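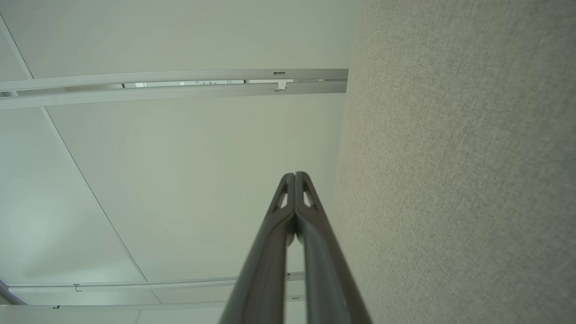
Budget time again. Kettle on, spreadsheet open, let's go.

So the Clesstead money came through in May, less than I asked for, more than I feared. 3000 for the whole year, and that has to cover fingers, a spare wrist camera, cables and whatever I break. I've broken a lot this year.

Fingers first. Still on the dark grey ones, the pair with the little triangular cutouts near the tips. I like them. They come almost to a point when closed so you can get at thin stuff, a hem or the edge of an envelope. But they wear, and the Nirow ones cost 300 a pair now, which is frankly a bit much for two bits of moulded whatever. Chandrasekhar Achari reckons buy 4 pairs at once and haggle. I reckon two and see. He has never once been wrong about haggling, mind.

Wrist camera. Want a second one, same model, no arguments. When ours was away being fixed we lost 7 days and I spent most of them tidying a drawer. Toom have them in stock, Urnby don't and wont say when. Toom charge for delivery and Urnby don't. Typical.

Things I forgot to budget for last time, so I'm writing them down:

Postage both ways on repairs.
The right screws. Not nearly the right screws.
Cable ties, the reusable sort.
Somewhere to actualy store it all.

Not buying: the bigger gripper. Yes it's lovely. Yes I've had the Nirow page open since breakfast. It needs a different mount and a different power supply and then I'm over before I've bought a single cable. Next year maybe - or if somebody has one second hand, email me.

Also not buying the extended warranty. Read the small print, fingers count as consumables, so it covers everything except the bit that wears out.

Still undecided on a service contract for the arm. Waiting on a quote from Urnby, will update this when it lands. If you've had one from them, was it any good? Comments are open, be kind about my sums.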